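Wanano – relevé des allées goudronnées en sous-bois, saison sans feuilles
Fiche de données, version 2 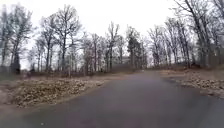

Le jeu Wanano documente l'état des bordures et des accotements le long d'allées piétonnes revêtues d'enrobé, en période de repos végétatif. Il a été constitué pour le suivi de l'entretien du parc Cabral : localisation des dépôts de feuilles mortes, lisibilité de la limite entre chaussée et accotement, empiètement de la litière sur le revêtement. Il ne contient ni inventaire botanique ni mesure de portance.

Contenu

59 tronçons, chacun décrit par une ligne dans troncons.csv et par une ou plusieurs vues dans le dossier vues/. La longueur maximale d'un tronçon est de 60 m. Les allées de moins de 2 m de large sont exclues, de même que les escaliers et les passages sur platelage.

Champs de troncons.csv

id_troncon : identifiant entier, stable d'une version à l'autre.
trace : droit, courbe_gauche, courbe_droite, sinueux. Le sens de lecture est celui du parcours, toujours croissant.
revetement : enrobe, enrobe_repris, mixte.
aspect_surface : sec, humide, indetermine. En cas de reflet sans flaque visible, saisir indetermine.
depot_gauche, depot_droite : absent, epars, continu, amas. La valeur amas est réservée aux accumulations en relief par rapport au sol voisin.
bord_gauche, bord_droite : net, partiel, masque.
talus : 0 ou 1 par côté, séparés par une barre oblique.
strate_basse : presence de broussailles ou d'arbustes au pied des arbres (oui, non).
couvert : nu, mixte, persistant.
remarque : texte libre, 400 caractères au maximum.

Règles de saisie

Le codage est fait tronçon par tronçon, côté gauche d'abord. Un dépôt qui change de classe en cours de tronçon reçoit la classe la plus élevée, et la transition est indiquée en remarque. Les feuilles isolées sur la chaussée ne modifient pas la valeur de bord. Une bordure est dite partielle dès qu'un segment ne peut plus être suivi à l'œil, même si le tracé se devine de part et d'autre.

Dans les courbes, l'accotement extérieur est souvent mieux visible que l'intérieur. Le codeur ne complète pas la partie cachée par déduction – il s'arrête au dernier point visible et le note.

La couleur des feuilles n'est pas codée. Un essai avait été fait en version 1 (beige, brun clair, brun foncé) ; l'accord entre codeurs était trop faible et le champ a été supprimé.

Conditions de relevé

Passages effectués en janvier et en février, de jour, entre 9 h et 16 h. Aucun relevé sous la neige. L'humidité du revêtement est appréciée visuellement et ne remplace pas une mesure. Les tronçons ont été parcourus dans l'ordre du plan d'entretien ; la numérotation ne suit donc pas la géographie du parc.

Limites connues

– Le couvert nu est fortement surreprésenté. Les résultats ne se transposent pas aux secteurs plantés de conifères.
– La hauteur des amas n'est pas mesurée. Deux amas codés à l'identique peuvent représenter des volumes très différents.
– Le sol nu entre litière et enrobé n'a pas de champ propre. Il apparaît en remarque, de manière irrégulière.
– Les tronçons du secteur Flatov ont été codés avant la redéfinition de la valeur partiel et n'ont pas été repris.

Modifications depuis la version 1

Suppression du champ teinte_feuilles. Ajout de talus et de strate_basse. Séparation des côtés gauche et droit pour les dépôts. Correction du sens de parcours sur la boucle nord.

Format et outils

CSV en UTF-8, séparateur point-virgule, première ligne d'en-tête. Les valeurs manquantes sont laissées vides. Le script verifier.py, fourni avec l'outil Wumatach, contrôle les listes de valeurs et signale les doublons d'identifiant :

python verifier.py troncons.csv --strict

Sans l'option --strict, les remarques trop longues sont tronquées sans avertissement.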